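Speaker notes: ticket sales, holds and entry for the touring date at Prutcombe

February 2, 2025
By the Zou box office desk

Opening. Introduce the subject in one sentence: how the seats for a single touring date move from the plan to the door. Say at the start that questions are taken at the end. Do not read the slides out.

Capacity. The hall at Prutcombe is licensed for 1,822. For this show the saleable figure is 1,723. Let the audience see both numbers before explaining the gap. The difference is made up of seats behind the sound desk, seats with a blocked view of the stage left screen, and the positions taken out for the camera platform. None of these is released until the touring party has set its desk and walked the sight lines. In practice that happens on the afternoon of the show.

Point to stress: a killed seat and a held seat are different records in Prorketti. A killed seat cannot be sold by any channel. A held seat can be sold by anyone with the hold code. Most of the errors in the November run came from staff using one where the other was meant.

Holds. Go through them in this order: promoter, artist, venue, access. The promoter hold is 100 seats, spread across the stalls and the front of the circle. The artist hold is set by contract and varies by night. Venue holds are kept to the side blocks. Access positions are never pooled with anything else and are not released to general sale without a call to the access line first.

Release times. Promoter holds come back at noon on the day. Artist holds come back when the tour manager signs the sheet, which may be after doors. Anyone selling at the window should refresh the plan before quoting a seat. Pause here, as people usually write this down.

Presale. Gronano runs the mailing list presale through its own page. It draws on the same plan, so there is no separate allocation to reconcile. Codes are single use. The limit is 2 tickets per code, and it is enforced at the basket stage. A customer who fills a basket and leaves it will lock those seats until the timer expires. Window staff cannot clear the lock, and should not promise to.
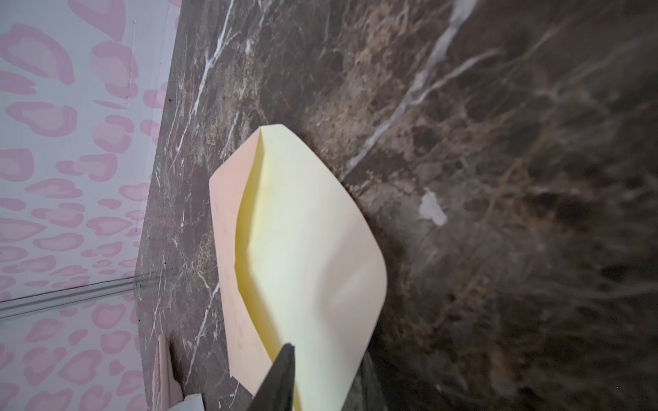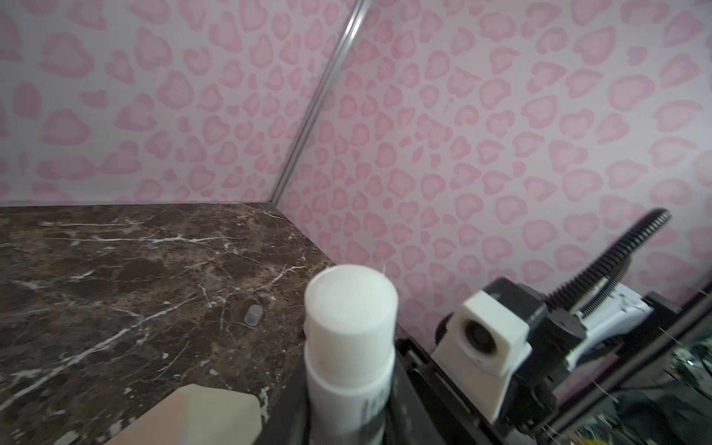 Yellow sheet on the marble (first picture); marble top and pink-spotted walls (second).

Pricing. Prices are fixed for the whole run. There are four bands, and the band edges follow the aisles in the stalls and the row breaks in the circle. Booking fees are shown inside the price at every stage of the sale. If asked about variable pricing, say that the contract for this tour does not allow it and move on.

Refunds and exchanges. Exchanges are allowed into the same band or a higher one, up to the close of the window the night before. No exchanges on the day. If the date is moved, tickets stay valid for the new date and the refund period opens when the notice goes out. If the support act changes, no refund is due. Check that this wording matches the terms on the back of the ticket before speaking.

Entry. Doors open in two stages: foyer and bars first, then the auditorium once the house manager has clearance from stage. Scanners work offline and sync when they are back in range, so a ticket scanned at the east door may still show as unused at the west door for a short time. Stewards should not wave through a second scan on that basis. Send the customer to the window, where the full scan record can be read.

Late seating. The tour has asked for no seating during the first song. Circle doors are held as well as stalls.

Settlement. Keep this short unless the promoter's staff are in the room. The audit is printed when the window closes, checked against the plan, and signed by both sides. Complimentary tickets are listed by type with a nil value. Unreturned holds count as unsold. Card payments settle later and are shown on a separate line.

If time is short, cut Late seating and Settlement and refer people to the handout. Keep Holds in full.

Questions. Likely ones are resale, name changes and whether unsold camera seats will be offered online. They will go to the window only.

Contact: Zou box office desk, Prutcombe | © 2025 Zou | Back to top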